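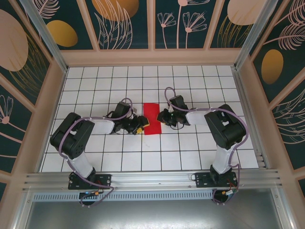

Protevitz, 15 Oct 2025

Best way to get candle wax out of a cotton tablecloth?

Posted by Máté Oláh

We had a big birthday dinner on Saturday (my grandmother turned 76!) and a tall green candle went over right next to the cake. Now there's a hard patch of wax in the middle of her good cotton tablecloth. I've scraped the top off with a spoon but there's plenty left in the weave. I'd love to save it — she's had it forever and it was such a great night. What works?

Gendetik

Oh, you can save this, I've done it loads of times! Put the cloth in the freezer for 2 hours, then crack off whatever you can with a butter knife. After that lay plain paper towels under and over the spot and go across it with a warm iron, no steam. You'll see the wax soak into the paper, which is so satisfying. Keep swapping in clean paper until nothing more comes through. Dab the color that's left with rubbing alcohol (try a corner first) and wash as usual. Air dry it until you're sure the stain is gone, the dryer can set it.

Ojala

boiling water. stretch it over a bowl and pour from up high, my mom always did that

Fandia

Gendetik's way is great and I'd go with that. Careful with the boiling water if the cloth is dyed or has embroidery, I lost a lovely blue border that way. One thing to add — brown paper bags work too, just use the side with no printing on it. Happy birthday to your grandmother!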